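Barstead Growers' Cooperative
Search this site Search Go
Last updated: January

Minutes of the members' meeting, January, Plekeck Hall, 7 p.m.

In the chair: Baptiste Langlois. A quorum was declared after the chair agreed to count the two members still parking.

1. Previous minutes
Approved with one correction. The word "heated" was struck from the description of the October discussion on seed prices, at the request of the member who had been shouting.

2. Sunflower contract
The chair reported that Maillard, the oil mill, has offered to buy this year's sunflower crop on a fixed price, with delivery to the Jesamness depot. The mill wants at least 400 acres committed before planting. Members present put their hands up for a good deal more than that, then lowered several of them when the moisture penalty was read out.

A member asked who owns the scale at Jesamness. The mill does. A member asked who checks it. The chair will find out.

Agreed: the chair to go back to Maillard for a softer moisture clause and a named inspector for the scale. No one is to sign anything in the meantime, including those who already have. 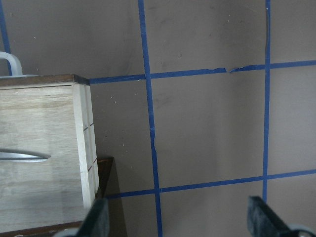
Blue tape on the wall, with wooden drawers at left.

3. Seed order
The combined order stands at 1,307 bags. The supplier's discount begins at 3,000, a figure the supplier mentions warmly every year. It was suggested that we join with the growers across the river. It was recalled what happened the last time we joined with the growers across the river. Left open until the next meeting.

4. Depot road
The county has again described the Jesamness road as "passable." Members with trucks offered other words, which the secretary has not recorded. Agreed to spend up to $1,000 on gravel for the bend by the culvert and to send the county the bill, mainly for the pleasure of it.
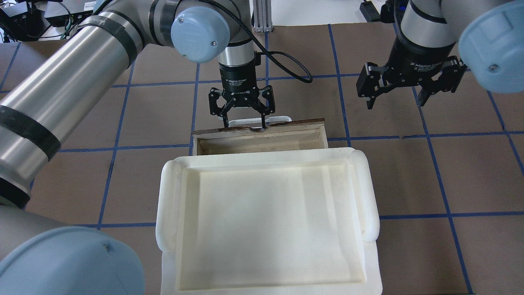

Gravel will be spread before the first deliveries of seed, weather allowing. Anyone bringing a tractor with a blade should tell the chair beforehand. Last year we had five tractors and one blade.

5. Other business
Dues are payable now. They were payable in November as well.

A proposal to move the meeting to 6 p.m. failed on a tie. Those in favor had to leave early to feed stock and asked that this be noted.

Meeting closed at 9:20 p.m.

Related items
Moisture testing: how to take a sample
Seed order form
Depot hours, Jesamness
Minutes of the October meeting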